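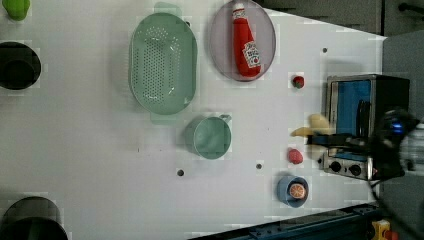 Does the Nustwood table give typical cooking times for home recipes?
It gives the times people wrote down, and those run short.

Nustwood recipe times, data card

Contents: 2000 recipes from the Andano and Gustby swap boards, one row each. Columns are title, stated minutes, servings, source board.

What I'd be wary of: "30 minutes" is by far the favorite entry, and I don't believe most of them. Chopping is rarely counted. Celeste Leiva retimed 28 soups in June and her notes are in retimed.csv. Read those first.

Missing servings are left blank. The old Tamuno export filled them with 4, so don't merge the two.

Duplicates: 700 rows were dropped by title match, which probably lost some real recipes.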